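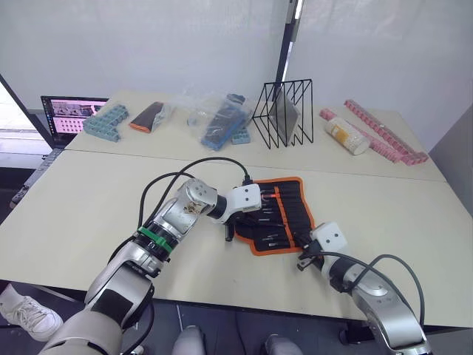

Search this site... Go

15/07/2020

She has been mending things from the back room at Talberg for years and is blunt about toolboxes. Can't stand them. "You tip the lot out to find one screwdriver. Then you put it back in the wrong order and do it again tomorrow."

So, a roll. Black fabric, orange trim, pockets stitched down in strips. Opens flat on the table and she works straight off it. Slim drivers mostly, black handles. "I want to see the gap. If there's a gap I've left something inside somebody's radio."

Has that happened? "Once. Netutar, the cafe, their till. Had to go back for it."

We got talking about the bench log. 298 repairs in it last year, she says, and most needed the same few tools. The rest are there "for the awkward ones".

The orange is a help, she reckons, you can find the edge of the thing in bad light. Corners go a bit wrinkly. Doesnt bother her. "It's cloth. I'm not ironing it."

Tidying up takes her a minute or so. Wipe the shaft, back in it's pocket, fold, tie. Small bits last. She's starting an evening class at Tamidau in September, 19 places, bring your own roll or borrow one.

"Or a tea towel with some stitching. I started with that."

We use cookies to improve your visit. Accept / Manage settings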